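## 4. Checking a business listing before you rely on it

Kemell pulls company records from several sources and puts them on one page. That page looks tidy, and tidy pages get believed. Treat every field as a claim until you have checked it against the state filing.

You need a Kemell account with search rights and the state where the company says it is registered.

1. Open **Search > Entities** and type the full legal name. Leave off "Inc." or "LLC" the first time.
2. Set **Status** to *All*. The default is *Active*, which hides dissolved companies, and those are often the ones you should be looking at.
3. Sort by **Filing date**. The *Best match* order favors records that customers have paid to complete.
4. Open the record and write down the entity number, the registered agent and the date of the last filing.
5. Look up the same number on the state's own site. If the two disagree, go with the state.

> **Note:** Search results stop at 100 per query. There is no warning when the list is cut short. A search for "Warnier" in our test set matched 1,065 records and showed the first 100 as if that were the whole lot. Narrow by county or year.

### 4.1 Reviews and ratings

Ratings come in through the Stullden feed. Stullden says its reviews are checked. We have asked what the check consists of and the answer so far is that an email address must exist.

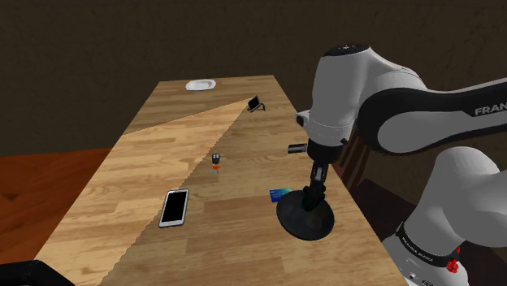 A star score on its own should carry very little weight with you. Do this before quoting one:

1. Click the score to open **Rating detail**.
2. Read the review count. Under 13, Kemell still prints an average to two decimal places. Ignore the decimals.
3. Switch on **Show by month**. A long quiet stretch followed by a pile of five-star reviews in April deserves a second look.
4. Export the reviews to CSV if you plan to cite them. Reviews can be pulled later without notice.

> **Caution:** The *Verified* badge means the company claimed its listing. It says nothing about whether the details are right.

### 4.2 Salary figures

Salary ranges are self-reported and unsigned. The Ladefoged add-on fills gaps with estimates and shows them in the same type as the reported numbers. To separate them, go to **Settings > Display** and turn off **Blend estimates**. Expect many pages to go blank.

Exports are limited to 400 rows. Split larger jobs by job title and check the row totals yourself.

*Section last revised September 2019.*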